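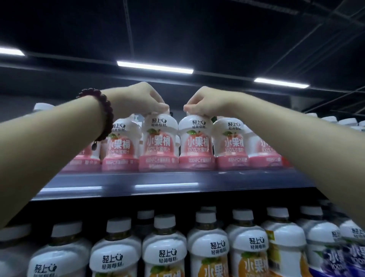
Shelf facing by machine

Shelf facing (also fronting or straightening) is the store chore of pulling goods to the front edge of a shelf, label outward, so that the row looks full. It is done by hand in most stores, and machines have been slow to take it over.

The task

A worker takes hold of a bottle by the cap or body, slides it into line with its neighbors and turns the label toward the aisle. Bottles with a short, rounded body, such as the small peach juice bottles sold under the 轻上 name, are often held by the cap, one in each hand. On an upper shelf the worker reaches up and may not see the back rows well.

Difficulties

Identical packages stand side by side, with little room for a gripper between them. Round bottles turn when touched, and a light push on one can move the next. Flavors in one product line may differ mainly in label color, so a misplaced item is easy to miss. Ceiling lights reflect off shelf edges and can confuse cameras.

Trials

Jastero, a maker of store equipment, tested a wheeled two-arm machine called Hullo in a Zonville grocery over 17 nights. It faced 745 bottles, at a pace of almost 2 a minute. Staff stepped in 140 times, mostly for bottles that had tipped or stood too far back to reach. The test was run after closing, with the aisle clear of shoppers.

Florante Espiritu, who led the test, wrote that lower shelves went well and upper ones did not. The arms could reach the top shelf, but the camera lost sight of the caps once both grippers were raised.

Current status

Machines that scan shelves for gaps are further along than machines that handle the goods. Hullo remains a test unit - Jastero has not offered it for sale.

See also

Ayaaba (shelf scanner)
Planogram
Restocking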